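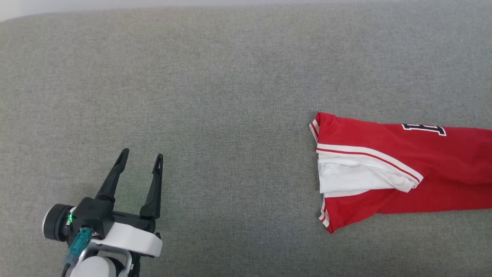

Prewashing fabric: do you always, sometimes or never?

Print this thread | E-mail this thread

Posted in: Sewing Talk > Fabric Care

hemlineheidi
OK, I need opinions before I do something dumb. I just came home from the fall sale at Rantala with eight yards of the prettiest blue linen (I went in for thread, you know how it goes) and I want to cut out a dress right away. My mother never washed a piece of fabric before sewing it in her life. My sister-in-law washes everything, even ribbon. I've always been in the middle, meaning I wash if I remember. The woman at the register said linen can shrink a whole lot and then the next person in line told me she was exaggerating. Who's right?

plunvillepat
The register lady! Wash it. Wash it twice, hot, and dry it the way you plan to dry the dress. I made a pair of linen pants in February without doing that and they turned into capris after one trip through the dryer. I was so proud of those pants.

bobbin_there
I'm going to be the grump here. I never prewash and I've been sewing since high school. The finish on new fabric makes it so much easier to cut and press, and once you wash it out you're wrestling with a limp rag. I cut a little generous, leave a deep hem, and wash the finished thing cold. No disasters so far.

plunvillepat
A deep hem doesn't help you when the crotch gets shorter, bobbin.

bobbin_there
Fair, but I don't make pants :)

lempi.s
Hello all, Lempi Sjöberg here, I teach the beginner class out in Sternside. We meet in the old woolen mill, built in 1869, and I always think those mill people would laugh at us for arguing about this. I tell my students to prewash cotton and linen, steam their wool, and leave polyester alone unless it smells. The trick with linen is to zigzag the cut ends first so you don't pull a bird's nest out of the washer. And take it out of the dryer while it's still a bit damp!

hemlineheidi
Zigzag the ends, got it. What about the pressing after, though? Eight yards on a regular ironing board sounds like a nightmare. It slides off one side while I'm doing the other.
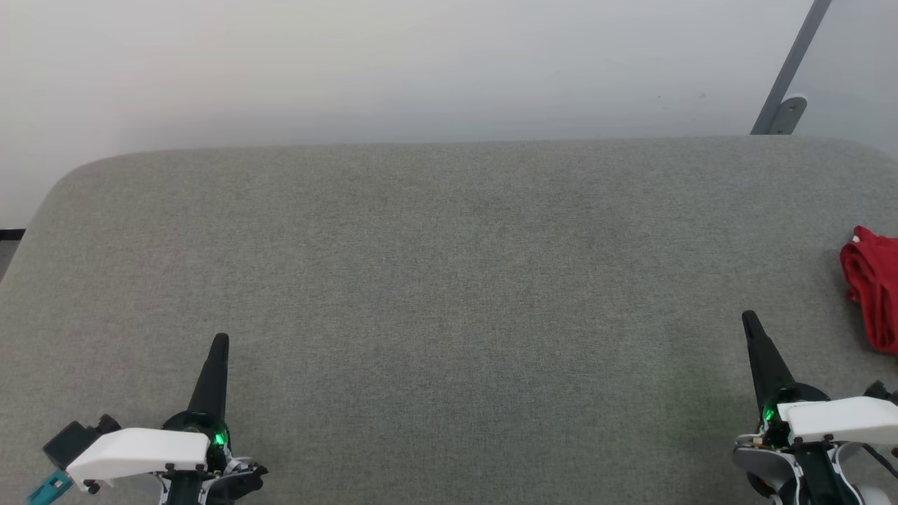

lempi.s
Pressing is where most people lose the grain, so I'm glad you asked. Fold the linen in half with the selvages together, let it hang from your hands until the fold drops straight, and only then lay it down. For long pieces I want room and a little give underneath, so a big padded table like the gray one in the picture suits me far better than a skinny board. I like a rounded corner too, as it doesn't snag a long piece on its way to the floor. Then lift and press, don't drag the iron, and let each stretch cool before you move it along. If you drag, you end up with a wavy selvage and a skirt that twists around your legs.

bobbin_there
Finally something we agree on. Half of what people blame on shrinking is bad pressing.

rovville_quilter
Coming at this from the quilting side. I quit prewashing years ago and I like the crinkle you get when the quilt goes through its first wash. The only thing I still wash ahead is red. I had a 100 percent cotton red bleed all over a white border and I cried in the laundry room. I've made more than a few quilts since and I still don't trust it.

plunvillepat
Color catcher sheets! Throw in two.

rovville_quilter
Tried them, they helped some. Vinegar did nothing for me, whatever my aunt claims.

lempi.s
Vinegar won't set a modern dye, so I have to side against your aunt. Snip a corner, soak it in hot water in a white cup, and look at the water after lunch.

hemlineheidi
Update, it's in the washer right now. I measured first like a good girl and I'll measure again when it's dry. If it doesn't shrink I'm going to hear about it from my mother.

plunvillepat
Report back, and post the dress!

hemlineheidi
Dry now! Lost close to two inches off every yard, so bobbin, I love you, but no. Cutting it out tomorrow.

bobbin_there
Still not washing mine.

Thread last updated September 2021

Tags: prewashing, linen, pressing, shrinkage

Related threads
Straightening the grain on a crooked cut
Best interfacing for linen collars?
Pressing cloths: muslin or silk organza
Red fabric that bleeds, what worked for you
How deep do you make your hems?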